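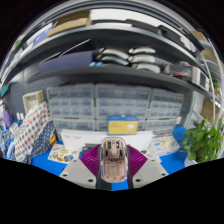

Home | Gallery | Build log | Parts | Contact

The November slip, in pictures

So this is the page Booker Mercado kept bugging me for! It's about the fault we chased on the Bratum hand gripper, the one where it let go of things it had no business letting go of. We did 1000 grabs in the Halloddale shop and dropped 93 of them (ouch), and nearly all the drops came late in a session.

The clear mouse got picked more than anything else on the bench. It's a smooth shell, so the ribs on the purple fingers have to do the work, and I love that you can see the pinkish insides while it's held up on end between them.

I blamed the fingers first and swapped them twice. Wrong! Geert Meijer put a wrench on the mount and found a screw that had backed out just enough to let one finger lean away under load. The first 400 grabs were nearly clean, then grab 587 went straight onto my foot, and after that it was a mess.

Safety bit, and I mean it: if your grip starts feeling mushy, stop and check the screws before you pick up anything heavy or sharp. Trinity Greenberg wants thread locker on all of them now, and I'm not arguing. We're still waiting on a second run to see if that holds.

Recent
- Cetari motor noise, part 2
- Shoshana Van Dusen's cable clips
- Moving day at Villanueva
- Finger molds: what we'd change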